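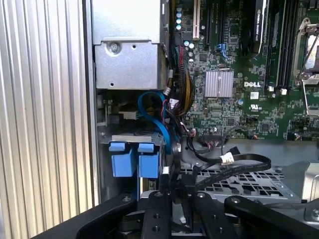

Does God not get tired, Akosua Ankrah wanted to know, when all the people say the same prayer to Him every day? She asked it on a Monday, and I promised her a proper answer. It became a little long, so I write it down for all the children.

What is the Lord's Prayer?

The Lord's Prayer is the prayer which begins with "Our Father." In the Bible, the friends of Jesus came to Him and one of them said, "Lord, teach us to pray." They had seen Him pray many times and they wanted to learn it also. Then Jesus gave them these words.

You can find the prayer in 2 places in the Bible. One is in the book of Matthew, chapter six, and the other is in the book of Luke, chapter 11. The one in Luke is shorter. If you have a Bible at home, ask a grown-up to help you find both, and look for which words are missing in the short one.

What do the words mean?

Some of the words are old, and when I was a child I said them for years without understanding. "Hallowed be thy name" was the hardest for me. Hallowed means holy. We are saying that the name of God is special and we want to treat it with respect.

"Thy kingdom come" means that we want the world to become the way God likes it, where people are fair and kind to each other.

"Give us this day our daily bread" is about bread, but also about all things we need to live. Rice is in it, and water, and a place to sleep. Please notice the word "us." When you say it alone in your bed, you still say "us," so you are asking for other people also.

"Forgive us our trespasses" uses another difficult word. A trespass is a wrong thing we did. In some churches people say "debts" or "sins" in this place. If you visit a different church and you hear another word, do not worry, you can say the one they say. The second half of this line is that we forgive the people who did wrong to us. I find this the most difficult part, and I am a grown-up.

What is Amen?

Amen is a very old word from the Hebrew language. It means something like "let it be so," or "yes, this is true." When one person prays aloud and you say Amen at the end, you are joining in that prayer.

So, does God get tired of it?

Christians believe that God listens to every person, and that He does not get tired as we do. Think of a small child who says "good night, Mama" every evening. It is always the same words, but the mother is happy to hear them each time.

It can happen that we ourselves get tired. We say the words very fast and we think about football. Mohammed-Awal Ayaaba told me that he stops for 3 breaths before "Amen" and this helps him to remember what he just said. You can also pick only one line and think about it for a whole day.

And you may use your own words too. A prayer can be as short as "thank you" or "help me." It does not need to rhyme and you do not have to close your eyes, although many people like to.

Some words to remember

Hallowed: holy, very special
Thy: your
Trespass: a wrong thing that somebody did
Amen: let it be so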